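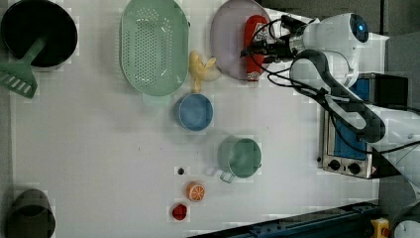 Thảo Phùng wrote in on Saturday to say that she's been teaching longsword out of old fight manuals for years and has never once had a student who read the whole book before picking up a sword. They flip to the drawings, she says, and they skip the preface, and the preface is where the author tells you what the stances are for.

She was writing about the new Ustard edition of the Jitska manuscript, which I've been meaning to mention for a couple of weeks now. It came out in March, it has almost 200 pages, and it's the first English version since the one from 1941 (which I own, and which is falling to bits, and which calls every single guard "the ready position" - thanks for nothing!). The new translation keeps five separate names for the five guards. I spent an evening with a broomstick in the garage trying to get from the second to the third without hitting the water heater, and for the first time the footwork made sense to me.
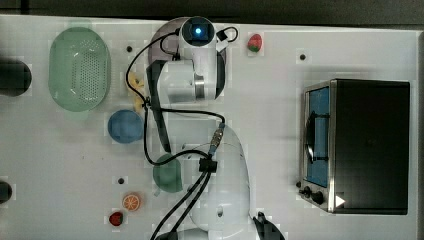 What I like best is the middle section on timing. The old version boiled it down to a page and a half, and you came away thinking the whole system was about swinging first. The new one gives you the full chapter, and there's a lot in there about waiting, and about letting the other person get comfortable at a distance that suits you. I'd argue a boxer could use most of it. My old coach would have hated the stuff on breathing, but he hated everything on breathing.

A couple of gripes. The notes are at the back, so you need two bookmarks, and the drawings have been shrunk down to the point where I had to get my reading glasses out to see which foot was forward.

The Tiwari school is running a Saturday reading group with it, swords included, at the Hirkik hall. Doors open at 10, beginners are fine, and they have loaner masks in most sizes. Bring your own gloves.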